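Last updated: September
Filed under: Bread & Baking Questions

Can I use all-purpose flour for your sourdough?
Sure, I do it all the time! The loaf comes out a bit softer. Hold back a splash of water.
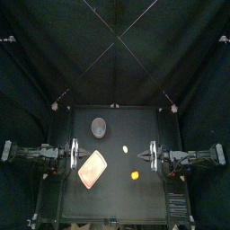
How often do you feed your starter?
Every morning, 5 if I'm up with the dog — otherwise whenever coffee happens.
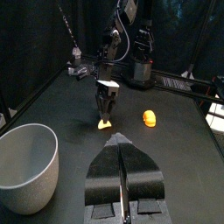 My overnight dough gets 556 grams of flour, and people always ask what to mix it in. Go bigger than you think! A deep, round bowl like the speckled gray one is the shape I like, with room for the dough to climb.

Can I freeze a loaf?

Yep, sliced, for up to 3 months.
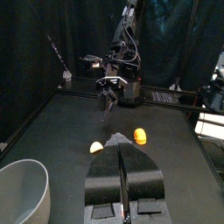 Tracey Holroyd

Still stuck? Leave me a comment and tell me what flour you used (I always ask).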